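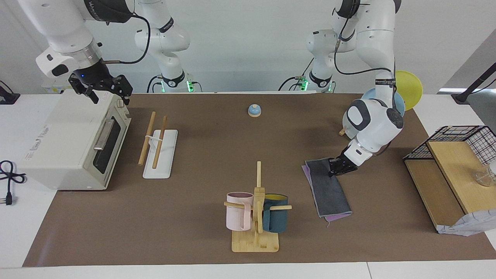 Figure 4.1 A countertop oven and a folded cloth on a work surface.

Home | Contents | Previous chapter | Next chapter | Glossary

Chapter 4
Heat in the Small Kitchen

In Chapter 3 we studied how water carries heat. Now we come to dry heat, and to the small oven that stands in so many rented rooms. A small oven follows the same laws as a large one, but its walls are near to the food, and therefore every mistake is quicker.

Toshio Ichikawa, who taught evening cooking at Wada, asked his students to bake the same plain roll in two ovens, one large and one small. The small oven browned the top in 27 minutes, while the large one needed 30. The inside of the roll was better from the large oven. We will return to this result in Section 4.3.

Three words must be learned first. Conduction is heat passing by touch, as from tray to dough. Convection is heat carried by moving air. Radiation goes directly from the hot element to the surface of the food.

Cloth also belongs to this chapter. Air held between the threads conducts heat slowly, and a folded cloth holds more of it than a single layer. A wet cloth conducts much faster, and many burns happen in this way.
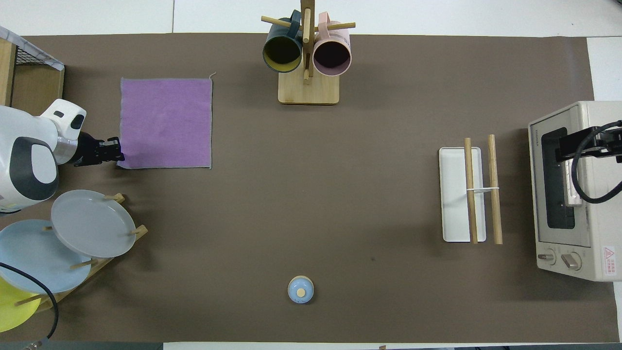

Figure 4.2 A square purple cloth, lying flat.

Before you read Section 4.1, write down which of the three kinds of heat you think is strongest in a toaster. Keep the paper until the end of the chapter.

Reader comments

Wimholm: Is the wet cloth explained again later? My class did not believe it.

Stirkine: Yes, in 4.5, with a table.

Related chapters
Steam and Boiling
Bread at Gatumstead
Storing Dry Goods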